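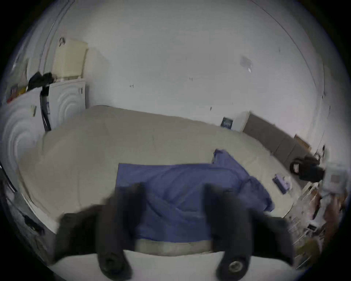
Gripper open over the blue sheet on the bed, with two front-loading laundry machines to the left.

September
By Viera Hájek

Search articles Type a keyword Go

The planner does not fold anything

Most of the code that Aoun's software lead is responsible for never touches cloth. It reads recordings, checks them, cuts them into segments and hands them to a training job. The part that people ask about, a policy that picks a corner of a sheet and pulls it towards another corner, takes up a small directory in the repository. "If you printed the whole thing out, the policy would be the thin bit in the middle," he says. "The rest is clocks and coordinate frames."

Aoun is based in Fletusstead and writes control and data tooling for bedding and laundry tasks. The training data comes from a hand-held gripper with a wide-angle camera mounted behind the fingers. A person does the task with the gripper in hand, and the software recovers the path of the tool and the opening of the fingers from the video. The same finger geometry is then fitted to an arm.

I asked first about pose estimation, which takes up the longest section of the group's internal notes. A visual-inertial tracker estimates where the gripper is at each image. On a plain white wall it has little to hold on to.

"A bedroom wall is bad news for a feature tracker," he says. "You get a smudge, a couple of specks, and a lot of nothing. The useful corners are down at the sides, on the furniture and the boxes, and that is where the lens bends things most. So the lens model has to be right at the edge of the circle. A calibration that is only good in the middle will give you a lovely track until the operator leans forward."

The calibration routine was rewritten this year. The old one accepted any set of board images whose mean reprojection error was low. The new one divides the image circle into rings and refuses to finish until each ring has enough detections. It takes longer, and operators complained. The lead kept it. He says the mean had been hiding errors in the outer ring, and that those errors appeared later as a slow sideways drift in the recovered path.

Fast hand movement is the second source of trouble. The fingers blur when the operator swings the tool towards the cloth, and the estimate of finger opening becomes noisy at the moment it matters. The width is read from the circular fastener near the base of each finger, and a smoothing filter is applied afterwards.

"We had the filter too strong," he says. "It made nice curves and it moved the closing event late. The policy learned to close late. It would go down, wait, and shut on air because the fold had slipped. I spent two weeks looking at the network before I plotted the raw width next to the filtered one."

The filter now runs forwards and backwards over the recording, so that it adds no delay, and it is switched off in a short window either side of a detected closing. Live control can't use a backward pass. There the width comes from the motor encoder, and the two sources are matched by a fixed offset measured once for each gripper.

Recordings are kept as episodes. The set used for the current sheet policy holds 1218, after rejection. An episode is thrown out if tracking is lost, if the gap between any two image timestamps is too long, or if the recovered path moves faster than the arm is allowed to. The last check was added by the planning side. Demonstrations that the arm cannot follow were teaching the policy to ask for motions that the controller then clipped.

Clipping came up several times. The policy outputs a short sequence of target poses, and a separate process interpolates between them and sends joint commands. When a target lies outside the limits, the controller used to move it to the nearest reachable pose and carry on. It now marks the whole sequence as rejected and asks for another one.

"The nearest reachable pose can be a perfectly good pose and still be the wrong thing to do with a sheet in your fingers," he says. "You were lifting, and now you're dragging. I'd sooner it stopped."

Stopping has its own rules. With the fingers closed, the arm holds position and keeps its grip for a set time before letting go. With the fingers open, it retreats along the path it came in on. The retreat is limited to 30 poses, held in a ring buffer. He would like to replace this with a proper planned retreat, but the cloth is not in the collision model and he doubts that it should be.

The perception side makes no attempt at a full model of the cloth. An earlier version fitted a mesh to the sheet and tracked the vertices. It worked on a table with a flat background. On a bed, with a soft duvet underneath that changes shape when pressed, the mesh attached itself to folds in the wrong layer. The group dropped it and trained directly on images, with the mesh code kept in a branch for simulation.

"You've got a sheet on top of a duvet on top of a mattress, and all three can move," he says. "Colour helps you if the sheet is blue and the duvet is beige. I don't want to depend on that, so we jitter the colours quite hard in training. It costs a bit of accuracy on the easy pairs."

Evaluation is less settled. The group uses 34 starting arrangements, each stored as a reference image, and the operator lays the sheet out by eye until a live overlay agrees. Two operators will not lay it out the same way. The tool, Wivent, now saves the overlay score with each trial, so that results can be filtered by how close the start was. He admits that some older comparisons in the notes were made without it and should be read with care.

Wivent also does the replay. It steps through an episode or a live run with the images, the recovered path, the finger width and the controller state on one time axis. It was written for debugging timestamps and has grown since then. The file format is shared with Nutura, the scheduling service that queues training jobs, and a change on either side tends to break the other. A schema version was added to the header after one such change went unnoticed for more than a month.

Asked what is next, he lists a camera latency test that runs at start-up, a move away from a single configuration file, and a better label for failed grasps. At present a trial is marked as a failure whether the fingers missed the sheet, took hold of the duvet as well, or gripped correctly and lost the cloth later. The replay files hold enough to separate the three, and the script that does it is waiting for review.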